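Home Products Manuals Spare parts Contact

Vostari Heat Pump Dryer: Set-up Guide
Section 3. Placing, leveling and first start

Read this section before you move the dryer to its final spot. It covers the free-standing model only. If you are stacking the dryer on a washer, use the sheet packed with the Skarberg stacking kit.
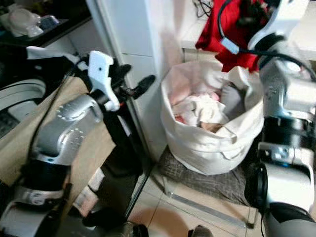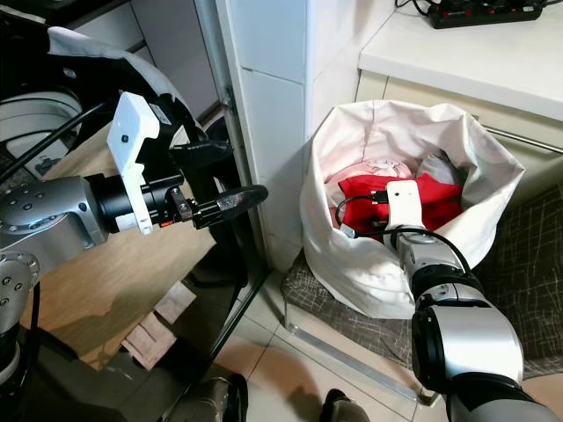
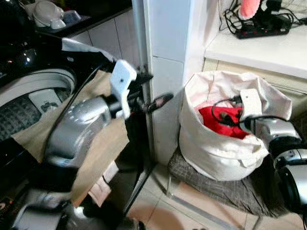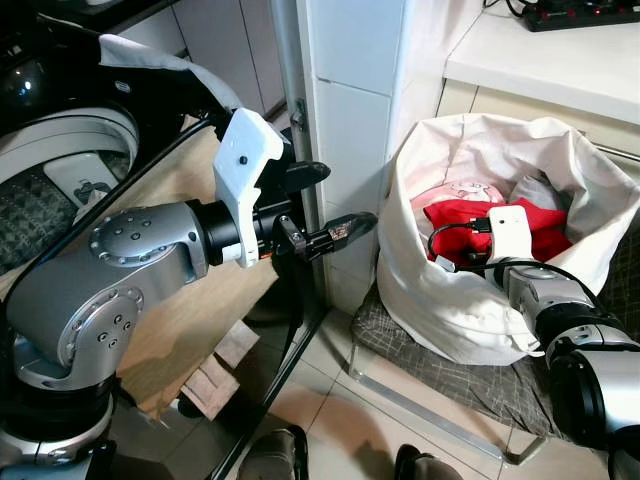

3.1 Choosing the spot

The dryer needs a firm, level floor and a room that can be aired. It has no outside vent, but it gives off some warmth while it runs. A small closed closet will make cycles longer.

1. Leave a gap of 3 inches behind the cabinet.
2. Check that the door can swing fully open.
3. Keep the lower front grille clear. Air enters there, and laundry left against it will trip the airflow warning.

CAUTION: Do not place the dryer where the room can drop below freezing. Water left in the pump can freeze and crack the housing.

3.2 Letting the dryer stand

If the dryer was carried or shipped on its side, stand it upright and leave it unplugged overnight. The oil in the compressor has to run back before the first start.

3.3 Leveling

1. Set a spirit level on the top panel, side to side.
2. Turn the front feet by hand to raise or lower the corner.
3. Turn the level front to back and repeat.
4. Tighten the lock nuts up against the cabinet with the flat wrench from the parts bag.
5. Press down on each corner. If the cabinet rocks, loosen the nuts and start again.

Note: On a soft floor, check the level again after a month of use.

3.4 Drain hose (optional)

The dryer collects water in the tank at the top left. To drain to a sink instead, fit the Vik hose, part 3668.

1. Pull the short hose off the rear spigot. A little water may run out.
2. Push the long hose on until it stops, then close the clip.
3. Hang the other end over the sink. The end must not sit under water.

3.5 First start

1. Plug the dryer straight into a grounded wall outlet. Do not use an extension cord.
2. Wipe the drum with a damp cloth.
3. Put in a few old towels and run Timed Warm for the shortest time.
4. Clean the lint filter when the cycle ends.

If the display shows 203, the tank is full or not pushed all the way in. Empty it, slide it back until it clicks, and press Start.

A low hum and a gurgle in the first minutes are normal. A steady rattle usually means a shipping bolt is still in place. Unplug the dryer and go back to Section 2.

Go on to Section 4, Sorting and Loading.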